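Laundry Support at Skurkbridge: Progress Report to the Stoica Fund
Prepared by Farzana Dissanayake, reviewed by Duarte Cardoso

Work to date

The laundry room at Skurkbridge came back into use in May. The old room flooded twice last winter, so the machines went upstairs and the gray striped carpet stayed down, as agreed with the landlord at Britau. We now take washing from up to 70 households, mostly tenants who have no machine at home.

The main change since the last report is how small loads are handled. Each one gets its own white plastic basket with perforated sides, and the basket goes on a round light-wood stool near the machine – high enough that people with bad backs do not have to reach the floor. 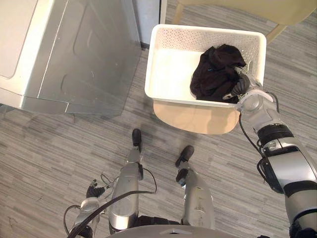

Single dark garments are kept apart from the rest and go back to the tenant with the next load. We had 9 complaints about mixed-up clothing in the previous period and two in this one. Both were about socks.

Spending

The baskets and stools cost $200 in total, bought from Priltov. This was under the amount set aside, and we would like to put the difference toward detergent. Electricity is paid by Britau until the lease is renewed.

The carpet is holding up, but it collects lint along the walls and needs vacuuming after each session. We have added this to the closing checklist. 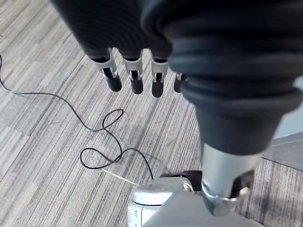

Next period

Duarte Cardoso will get quotes for a folding table and a second set of baskets. We also plan to open one evening a week until 9 p.m. and will report on how many tenants use it.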